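Technology | Home & Work

Who's going to clear the table?

Chang-ho Ha has been washing trays for most of his working life, first in his uncle's restaurant in Burnaby and now in a catering kitchen that sends out lunches to offices. He has seen two machines come and go. One was a conveyor dishwasher that did what it was supposed to do. The other was an arm on a post that was meant to load the dishwasher. It was taken out in March and he doesn't miss it.

"It wanted every tray in the same spot," he says. "If I have to put the tray in the same spot, I might as well put it in the rack."

His complaint comes up often when you ask people in kitchens, laundries and packing rooms what they make of robots. The machines they've met are strong and patient, and they stop when something is two centimetres off. A house is full of things that are two centimetres off.

Trevari, a small company that builds arms for light work, has been trying to fix this for several years. Its first product, Dobson, sorted parcels by size and sold reasonably well to warehouses. Its second, Nadix, is supposed to tidy. The company says Nadix can clear a table, put lids on containers and stack trays. Daryna Derkach, who runs testing there, is careful about the word "can."

"On a good morning with objects it knows, yes," she says. "Then somebody brings in a tray with a thinner rim and we're back to school."

School, in this case, means people. Much of the current work on household robots depends on a person doing the chore first with a gripper in each hand, while cameras on the grippers record what the fingers are doing. Software is then trained on the recordings. It is slow going, and a single chore gets repeated many times with small changes. The props are plain: a tray, a bin, a table to put them on.

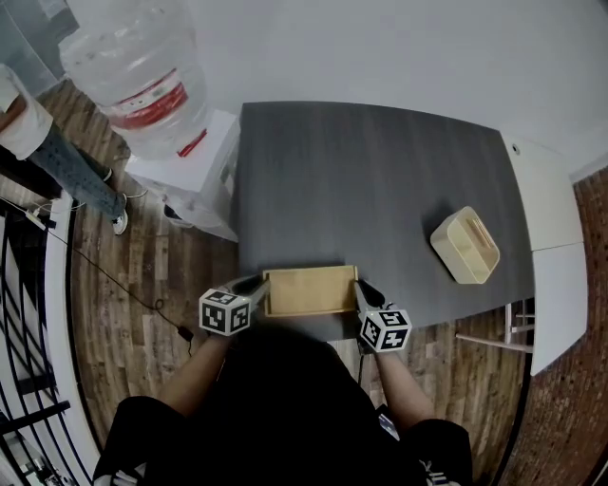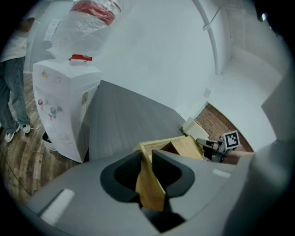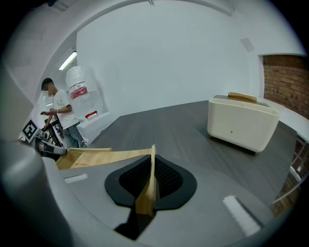

Practice with hand-held grippers: a tray held from both sides, top, and two views from the grippers themselves.

A tray is a good test because it looks easy. You need both hands, and the hands have to agree. Squeeze too hard and a light tray bows. Let one side lag and whatever is on it slides. People learn this young enough that they can't explain how they do it, and that makes it hard to write down as instructions. Recording the movement gets past some of the difficulty.

How much recording is enough is an open argument. Derkach's team used 2654 recordings for clearing a table and was satisfied with the results at its own bench. At a seniors' residence called Ullia, where Nadix had a trial in the dining room, the results were poorer. The tables there are round and the light comes in low in the afternoon. Trevari went back and recorded another 500 in the residence itself, and the arm improved.

Bohumila Tóth manages the dining room at Ullia. She would take the machine back if it were offered, with conditions. It cleared plates at a rate she describes as "one resident's life story per plate," and staff had to go behind it for cutlery and napkins. Still, it would work through the evening when she is short of people, and she is usually short of people.

"I don't need it to be quick," she says. "I need it to not need me."

Ognjen Dervishi repairs packing equipment and has less patience. In his view, shop floors will get useful general-purpose arms well before homes do. A shop floor can be rearranged to suit the machine, and there is someone on shift who knows where the stop button is. He expects bin-filling and tray-stacking to be ordinary robot jobs in the plants he visits before he retires. Laundry he puts much further off. Cloth has no fixed shape, and a sock inside a sleeve still defeats most systems he has looked at.

There is also the cost. A dishwasher pays for itself in labour you can count. An arm that clears half a table, and needs an adult nearby while it does, is harder to justify in a home. Trevari has no household price for Nadix and Derkach won't guess at one.

Ha has been asked whether he would try a newer arm in his kitchen. He said he'd look at it, provided it came with its own trays.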